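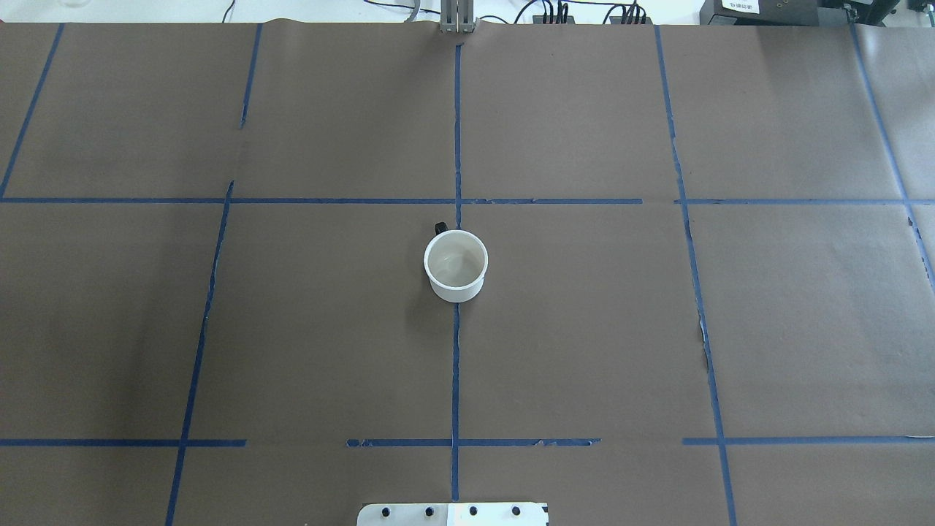

Ticket 3238
Subject: Tape lifting on layout sheet, table 3
Site: Divard
Opened by: Stelios Raptis
Status: Closed, monitoring
Priority: Low

Reported problem

The blue masking tape on the brown paper table cover is coming up in places. Ends are frayed and the lower horizontal line has ragged bits along its right portion. Cups and plates set near those bits drag the tape when they are moved. The sheet was put down in August and is used for place setting practice, with one mug and one plate per exercise. The grid tells people which square an item goes in, so the lines need to stay where they were laid.

Second complaint in the same report: the horizontal lines are not continuous. The reporter wants to know if the gaps are intentional or if tape has gone missing.

Log

Friday, 9:10. Ticket accepted. Asked for the tape type, the paper type and how the table is cleaned.

9:40. Reply from Stelios: tape is the dark blue Prulen masking tape, paper is the matte brown Stergiou roll. The sheet is wiped with a damp cloth at the end of the day. No change of tape or paper when the sheet was laid.

9:55. Damp wiping is a likely cause. The paper is uncoated. Water gets into it at the tape edges, the paper swells and creases, and the adhesive lets go of the surface fibers. Faint creases are present on this sheet. There are lighter patches toward the upper right, but light falls across that part of the table, so they were not counted as wear or as water marks.

10:15. Checked the lines against the layout drawing. The central vertical is in the right place and runs straight. The upper horizontal has one break on the right side of the sheet. The lower horizontal is in three pieces with two breaks. The drawing shows both horizontals as unbroken. Asked Stelios if the tape had been lifted there.

10:50. Reply: he did not lay the sheet himself and can't say. The Cindano setup notes tell people to tape in short pieces on paper, to stop long runs from pulling wavy, but say nothing about leaving space between pieces. Some strips are slightly wavy anyway.

11:05. Asked for a fingertip test in each gap. Bare paper that has had tape on it usually feels rougher than the rest.

11:30. Reply: smooth in all of the gaps, no fuzz and no residue. Working assumption is that no tape was ever there. Logged as a layout variance. It does not affect use, as the squares can still be read across the gaps.

Test

Two spare strips were put on an offcut of the same roll. One was pressed down by hand only. The other was pressed by hand and then rubbed down with the back of a spoon. Both were left for 20 minutes, then a mug was slid across the ends 20 times.

Hand only: one end lifted and began to fray.
Spoon: both ends flat. Slight fuzz on one corner.

A damp cloth was then passed over both strips. The hand-pressed strip came up along one side. The spoon-pressed strip held, but the paper next to it puckered.

Resolution

1. Trim the ragged bits on the lower line with scissors. Do not pull them -- the top layer of the paper comes off with the tape.
2. Rub down every end with the back of a spoon.
3. Stop damp wiping. Use a dry brush for crumbs. If there is a spill, blot it and let the sheet dry before using that square.
4. Lift mugs and plates clear of the lines when moving them. Setting an item down on a line is fine.
5. Leave the gaps alone on this sheet. Close them on the next one, with the pieces butted end to end.

14:20. Stelios confirms steps 1 and 2 are done. One bit on the lower line would not lie flat after trimming and was covered with a short patch of the same tape.

14:35. Setup notes for Divard changed to say "dry brush only." Request sent to Cindano to add a line about butting the pieces. No reply yet.

Ticket closed. Reopen under the same number if the patch lifts or if the central vertical starts to come up -- a fault there means replacing the sheet.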